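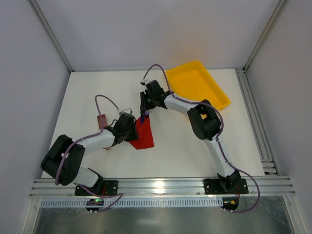

**Thread about folding cloths, 2026-09-15**

1/ A crumpled cloth is harder to fold than a clean shirt. A shirt has a collar and sleeves, so your hands know where to begin. A small red cloth in a heap gives you very little. I want to write down how I do it, because my last thread about bed sheets got 463 replies and many people asked for small things instead.

2/ First, the table. I like a plain white one. On a patterned tablecloth I lose the edge of the fabric all the time, and red on white is the easiest pair I know for tired eyes.

3/ Do not begin by pulling it flat from the middle. I did this for years. The middle gets flat and the corners go under, and then you have a neat cloth with four hidden problems.

4/ Begin with one high point. In every heap there is some part that stands up a little. Take it and lift slowly. The rest will hang down and show you at least one long edge.

5/ Now walk along this edge with the other hand. My mother called it "reading the hem". You hold the first point still and the other hand travels until it meets a corner. If you meet a fold, you will feel that it is thicker and softer than a corner. Go back a little and try again.

6/ When you have two corners on the same side, lift both and let the cloth fall away from you onto the table. Lay it down from the far side to the near side. Most of the creases go out by themselves.

7/ Smooth with the side of the hand, from the centre to the outside. Two or three times is enough. I have a friend, Olesia Lytvynenko, who smooths every napkin like she is ironing a wedding dress, and her drawer does look better than mine.

8/ About tags. If your cloth has one, let it decide the direction. I put the tag always at the lower left, inside the fold. It sounds very strict, but then the whole pile looks the same from the front and nothing sticks out.

9/ The fold for small cloths: in half, in half again, finished. For the bigger ones I do thirds, so that they stand in the drawer like letters. I tried the rolled method from a Stoyanova booklet and the rolls opened every time somebody pushed the drawer shut.

10/ Somebody will ask about washing. Red ones go alone the first few times, in cool water. I have one pink pillowcase which explains this rule to all visitors.

11/ I also don't use softener on cloths for drying glasses. They become nice to touch and very bad at their job.

12/ Small correction to my older thread: I wrote that you must fold when the cloth is still a bit warm from the dryer. Agata Zuccaro wrote to me that she has no dryer and her cloths are fine. She is right. Fully dry is what matters – a damp fold smells after two days.

13/ For children it is good to start with one square cloth and a clear piece of table. My nephew learned "point, edge, corner, corner" in one afternoon. He now folds everything in the house into a square, including his socks, which I have to unfold again.

14/ If the cloth ends up as a triangle, you have caught opposite corners. It happens to me also. Keep one, let the other go, and follow the edge from the one you kept. You don't have to shake it out and start from zero.

15/ What about cloths which are not square any more? Cheap ones pull to one side after a few washes. I fold them so the crooked edge is inside. If they are very crooked, they go under the sink and become cloths for shoes.

16/ Harvey Perron asked whether it is worth the time at all, for a thing you will use to wipe a table tomorrow. For me, yes. The drawer closes, I can see what I have, and I stopped buying new ones.

17/ Next time, tea towels with the loop in the corner. The loop changes where you begin, and I have not yet decided which way I prefer. If you have a good way, please write it under this post – and say if your towels are linen or cotton, they behave very differently.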